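Progress report to the Stitard fund, 28th April
Project: Purnlow (clearing and sorting after meals)
Prepared by: the Wuvwood workshop

You asked for fewer adjectives this time and more news. The news is that we are still on cutlery.
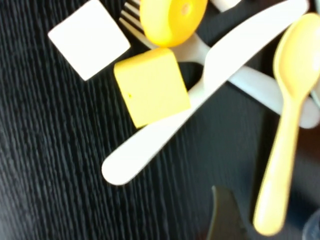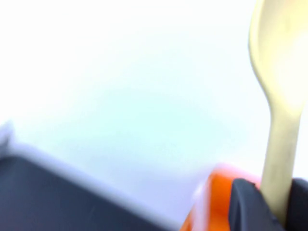 Our original plan had the arm clearing a family table by April. The revised plan has it sorting toy tableware, and it has logged 2578 attempts since the last report. Of these, 862 ended with the right item in the right tray, a rate that would get a teenager sent back to the sink. Single items are manageable. A knife lying across a fork is harder, as the arm tends to treat the two as one ambitious utensil. Spoons are our strong suit - gripped by the handle, with the bowl up, they give the software something it can recognize. Boutros, our second site, runs the same trials and reports the same trouble with forks.

Spending is on budget, apart from 9 replacement finger pads. For the next period we request three more months and permission to leave "dishwasher" out of the milestones. Real plates are still scheduled for the final phase, and we have bought cheap ones.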